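Simulation Operator (2 openings), Remote Handling Team

Dendier is changing how its storeroom work gets done. Since October, part of the sorting and putting away has moved to two-armed robots, and several of our pickers have moved to desks, where they run the arms in simulated rooms and check the results. We now need two more people for that job.

What you would do

You work through a list of 154 practice tasks in the Orkier simulator. Most involve drawers, bowls, bottles and other small household items. You run each task, write down where it went wrong and pass your notes to the engineers. You also look through the hand views, including those where the gripper is aimed well away from the work. 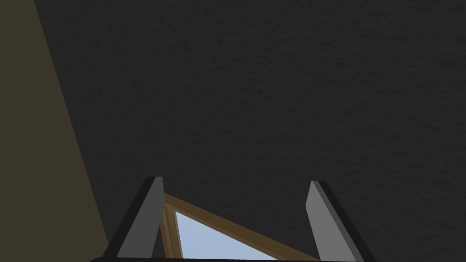
Hand view in the simulator, gripper open, skylight beyond.

No programming is needed. More than half of the current team came from the storeroom floor and kept their pay grade when they moved. The work is seated and on screen – expect tired eyes in the first weeks. One shift in four is still on the floor, next to the real machines.

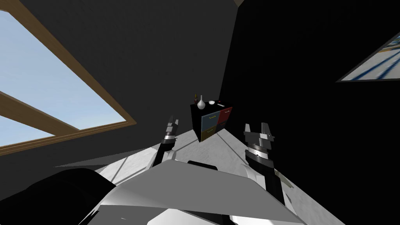 Simulated room with both arms and the four-drawer cabinet.

What we ask for

Storeroom, packing or assembly experience. Clear written English. Patience with repeated tasks.

Training is paid and takes place at our Barta site. Shifts start at 7 a.m. or 2 p.m.

To apply, send a resume and a short note to Ákos Juhász, Remote Handling, quoting job number 131. Current employees may apply – please tell your shift lead first.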